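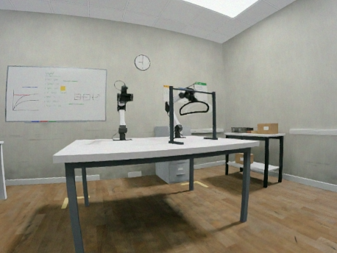
4.2. Sombra proyectada y estimación de la altura del mobiliario

En la primera tarea se pidió a los participantes que estimaran en centímetros la altura de muebles de uso corriente colocados en habitaciones pequeñas. La segunda repetía el procedimiento con imágenes de síntesis, en las que la posición de la luz puede fijarse de antemano. Se recogieron 2.000 juicios, de los cuales 341 se descartaron por llegar fuera del tiempo de respuesta o por expresar la altura en una unidad distinta de la solicitada.

La sombra bajo el tablero se codificó según dos variables: extensión sobre el suelo y dirección. En la Figura 3, por ejemplo, la sombra de la mesa es ancha y se extiende hacia la parte inferior izquierda, con las patas traseras en parte dentro de ella. Este tipo de solapamiento se anotó como «contacto parcial», siguiendo la clasificación de Eder. Cuando las cuatro patas quedaban fuera de la sombra se anotó «contacto libre».

Las estimaciones fueron más altas en la condición de contacto parcial que en la de contacto libre. La diferencia se mantuvo al separar a los participantes con formación en diseño de los que no la tenían, aunque en el primer grupo la dispersión fue menor. No se observó efecto del orden de presentación.

El pavimento también influyó, en sentido contrario al previsto. Esperábamos que las juntas de un suelo de tablas sirvieran de referencia de escala y redujeran el error. Sin embargo, el error medio en los suelos de tablas fue similar al de los suelos lisos, y los participantes tardaron más en responder. En las entrevistas posteriores, varios indicaron que habían intentado contar las tablas y habían abandonado el cálculo a mitad de camino. Uno de ellos supuso una anchura de 20 cm por tabla, valor que no correspondía a ninguna de las habitaciones.

El color del tablero se trató como covariable. Los tableros claros se asociaron con estimaciones algo más bajas, resultado compatible con el descrito por Dehghan para mostradores y encimeras. Nuestra muestra contenía pocos tableros oscuros y la comparación debe leerse con cautela.

4.3. Fiabilidad entre codificadores

Dos codificadores independientes clasificaron todas las imágenes con la plantilla Clokano. El acuerdo fue del 96 % para la dirección de la sombra y menor para su extensión, sobre todo en las habitaciones donde la sombra llegaba a una pared. Los desacuerdos se resolvieron por discusión, con Burgi Eder como tercera codificadora. Las imágenes sin acuerdo final se excluyeron del modelo de regresión y se conservaron para el análisis descriptivo del apartado 4.4.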